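Datasets > Household > Kettles and Pots > README

October · Posted by the Drenedeo maintainers

We use cookies to remember your download settings. Accept | Manage

# Drenedeo Kettle and Pot Set

Drenedeo is a collection of still pictures and written notes about kettles, saucepans and teapots in ordinary rooms. It was put together for people who catalog household goods, write care instructions or need plain reference pictures of cookware where it gets used and stored. This file covers what is in the release, how the notes are written, and what to watch for when you use them.

## Contents

- `pictures/` holds the stills, sorted by room.
- `notes/` holds one text file per picture, same base name.
- `rooms.csv` lists each room with its wall and floor finish.
- `items.csv` lists each item with its type, body finish and handle type.
- `CHANGES.md` lists corrections since the first release.

There are 70 items in this release, spread over 12 rooms. An item can appear in more than one room. When it does, it keeps the same item number everywhere, so you can follow one kettle from a counter to a shelf to a floor.

## Item types

The `type` column in `items.csv` takes one of these values:

- `kettle_stovetop`
- `kettle_electric`
- `kettle_unsorted`
- `saucepan`
- `stockpot`
- `teapot`
- `other`

`kettle_unsorted` is used when the base and spout are both out of view in every picture of the item. Please don't move items out of this group by guessing from the handle. We tried that in the first release and had to undo it for 11 items.

## Finish and handle

Body finish is recorded as `brushed`, `polished`, `enamel`, `painted`, `glass` or `unknown`. Brushed and polished steel are easy to mix up in pictures taken near a window. The rule we follow is to look at a reflection. If it has a clear edge, the finish is polished. If it spreads out softly into the metal, the finish is brushed.

Handles are described by two fields. `handle_grip` is the part a hand closes on, with its color. `handle_support` is whatever joins the grip to the body: wire legs, a flat strap, a molded bracket, or nothing at all when the grip is part of the body. Older notes used a single field called `handle`, and a few of those are still in the archive folder. The new fields replace it.

Handle material is left blank unless a label or the owner told us. A black grip can be one of several plastics, or coated wood, and a picture doesn't settle it.

## Rooms

Rooms were picked for variety of surfaces. Gesier is a shared house with a long kitchen and a utility room behind it. Tukance is a former canteen, now used as a community kitchen. The other rooms are in private homes and are listed by number only.

`rooms.csv` has these columns:

- `room_id`
- `site`
- `wall_color`
- `wall_marks`
- `floor_type`
- `floor_color`
- `grout_color`
- `light`

Wall color is given in everyday words such as off-white, cream or pale gray. Pick the word for the wall as a whole. Paint often looks cooler on one side of a picture and warmer on the other, and an early draft of the table had the same wall down as two colors.

`wall_marks` is free text. Scratches, scuffs, chips and smudges all go there. We kept the marks in the pictures and did not retouch any wall or floor. Marks are useful for matching two pictures of the same corner when the items in it have changed.

For tiled floors, `floor_color` is the tile and `grout_color` is the line between tiles. Mottled tile gets the main color plus the word "mottled". Don't list every shade.

## How the notes are written

Each note is short, usually 2 or 3 sentences. The first sentence names the item and the finish. The next covers the handle, lid or spout, whichever can be seen. The last one covers the room surfaces nearby.

Notes stick to what shows in the picture. If the spout is hidden, the note leaves it out. There are no statements on whether a kettle is full, hot, clean inside or in working order. Capacity is recorded only in `items.csv`, and only for items we filled with a measuring jug ourselves.

Brand names are entered when they can be read on the item. Most can't be.

## Known problems

- Stovetop kettles are overrepresented. Electric kettles will get more room in the next release.
- Two saucepans from Tukance share a lid, and the lid has its own item number in one place but not the other.
- Floor pictures are fewer than counter pictures. Several rooms have none.
- Close pictures often show only the top of an item. Sort by the `coverage` field if you need whole bodies.
- The `light` column was filled in by more than one person, and "dim" and "soft" overlap.

## Care notes

A small extra file, `care.txt`, collects cleaning advice that owners gave us while we were listing their things. It covers limescale, fingerprints on brushed steel, loose grips and scratched enamel. Treat it as household advice. We did not test any of it. The entry on loose grips says to check the screws or rivets before lifting a full kettle, and the entry on brushed steel says to wipe along the grain with a damp cloth and dry it right away.

## Use and credit

You may use the notes and pictures for study, teaching and catalog work. Please credit "Drenedeo Kettle and Pot Set" and give the release month. If you republish a picture, keep its note with it.

The tables were checked with Hidayat, our small script for finding missing fields and mismatched names. It lives in `tools/` and runs on the two CSV files with no setup. It prints a list of rows to look at and changes nothing.

## Corrections

Send corrections with the item number, the room number and the field you think is wrong. For wall and floor colors, say which picture you looked at. Accepted changes go into `CHANGES.md` with the old value next to the new one.

## Sample picture
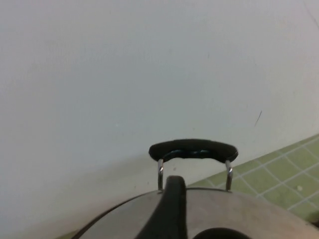
Brushed stainless-steel kettle, black grip on chrome wire legs; off-white wall, green tile floor with white grout.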